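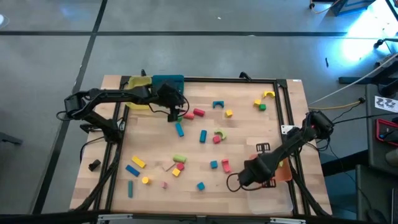
*Containers and a light wood table.*

**Gondholm, 26 Feb 2025.** Parents' group Zirkuren is asking toy sellers to drop the "learning-ready" label from boxes and websites until somebody can say what it means.

The label is issued by Plilten, a paid approval program that began showing up on store shelves in December. A seal on a set of plain blocks now tends to come with a higher price. In the Gondholm stores Zirkuren visited, the gap between a sealed set and a similar unsealed one was as much as $20. For that money, families are told the toy "supports early reasoning." So does a pan lid, as far as we can tell.

Zirkuren read the public listings for 132 products that carry the seal. We were looking for a named test, an age range with a source behind it, or a link to a study. Most listings had a paragraph about curiosity and a stock line about "experts in play." A few pointed to a page that had been taken down. We wrote to Plilten asking for its scoring rules and got back a brochure.

We also surveyed 175 parents in Gondholm and the neighboring town of Espiritu. Many said they had paid extra for the seal at least once. Hardly any could say who awards it, and several thought it was a government safety mark. It isn't one, and the small print on the brochure admits as much.
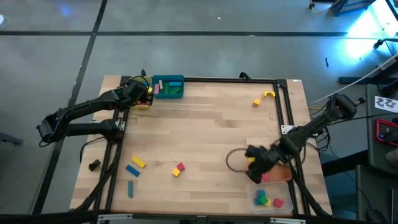
Josphat Magesa said he had bought two sealed sets for his daughter before he looked up the program. "I assumed somebody had watched kids play with them," he said. "Then I read the application form, and it asks for a logo file and a payment."

None of this makes the toys bad. Children sort things, stack them, knock them over and carry them off to another room, and plenty of them learn something on the way. Our complaint is with the seal, and with stores that print it in large type next to the price. 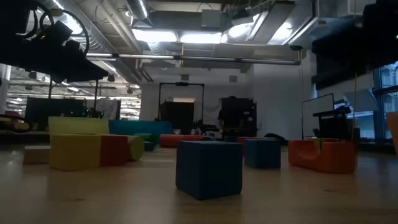

Sellers have told us the label "helps parents choose." It may well help them choose the dearer box. We would like to see evidence that it does anything else, and we will publish whatever Plilten sends, including the parts that prove us wrong.

Zirkuren is asking stores to do the following:

- take the seal off shelf tags until the scoring rules are public
- state clearly that it is not a safety mark
- refund the price difference to customers who ask

**About Zirkuren**

Zirkuren is a parents' group with 800 members in Gondholm and Espiritu. It takes no money from toy makers or stores. The full list of products reviewed and the survey questions are available on request from the press desk.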